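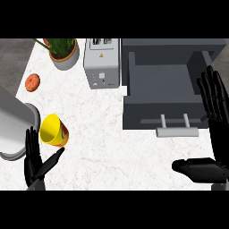 Simulated kitchen, top view: two five-fingered hands, a toaster and a tipped yellow cup.

About the Dikudix Robotics Club

We are a student club at Trekisley, and we don't trust robot videos, including our own. Members work in simulation first. A marble counter costs us nothing there, and a dropped cup can't break. It also proves very little, so every kitchen task gets run 190 times before anyone may say it "works."

The club has 12 members and meets at 4 p.m. in the Yeoh building. Beginners start with the Kernurico task set, which has 14 exercises. Most people get stuck on grasping. Expect that.

We do enter competitions, though we think scoring on a single good run is a poor way to judge anything. Our logs now hold 4,000 attempts. The failures are in there too, and visitors are welcome to read them.

New members join in September. No coding experience needed, but bring some doubt.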